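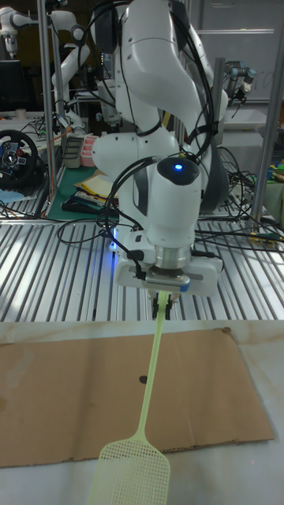

A fly swatter in the gripper, over a sheet of cardboard with one black dot on it.

Questions We Get About Robots and Chores
Updated February 8, 2023

Can a robot arm do my housework yet?
Bits of it, and we wish we had a grander answer for you! An arm can pick up a thing it has practiced with, in a spot it knows, and do one job with it. Whole rooms are another matter, and so is your kitchen on a Monday morning with the cat walking through it.

Why would anyone start with a fly swatter?
We get this one a lot, usually with a smile. A swatter is long and thin and made of plastic, so the end that does the work is a good way from the fingers that hold it. A small wobble up at the handle gets bigger by the time it reaches the head. Brooms and dusters and spatulas have the same trouble, and a swatter is cheap if you snap one.

So could it catch a real fly?
Oh, we wouldn't bet lunch on it. A dot stays put, and flies are quick and rude. Edileuza Sales, who answers most of our mail from the Hulville office, likes to tell people to keep their own swatter by the back door for now.

What about small shops and workrooms?
You're in better shape than the folks at home. If the same part comes to the same place all day long, an arm may well suit you — sorting, loading and moving trays are all good things to ask about. If every order is different, please talk to us before you spend a penny.

Will it put my helpers out of work?
Margus Mets ran a packing floor for eight years before he came to Flernholm, and he'll tell you that somebody still has to set things out, notice when they go wrong, and fix them. We'd plan on people being there.

Can I send in a chore for you to try?
Please do! Write down what you use, where it sits, and what "done" looks like to you. Folding and wiping are the two we hear about most, so something odd is always welcome.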